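Hard Water and the Household Wash

Water in the Virkmont district carries 200 milligrams of dissolved calcium carbonate per liter, enough to put it firmly in the hard range. The supply is drawn from limestone wells, and softening it at the plant has been priced and postponed twice.

Calcium and magnesium ions bind to soap and form an insoluble curd. Modern detergents resist this better, but their builders are used up on the minerals first, and what remains has less capacity for soil. The usual response is a larger dose — often larger than the rinse can clear.

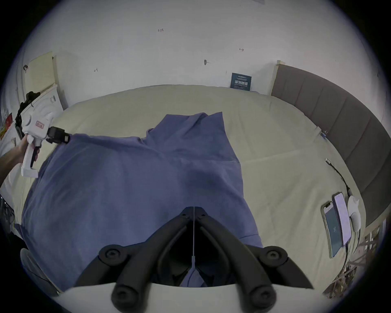
Residue builds up fastest in pile fabrics. Each loop holds rinse water, and when the water evaporates the minerals stay behind. A large towel like the blue-violet one on the bed has far more surface to load than the cream fitted sheet under it, and the two should be dosed and rinsed differently. Heike Petersen, a textile chemist at Brutden, recommends a second rinse for toweling and no fabric softener, whose cationic film reduces absorbency further.

Citric acid in the final rinse dissolves part of the deposit. Petersen's tests, begun in November, are still running.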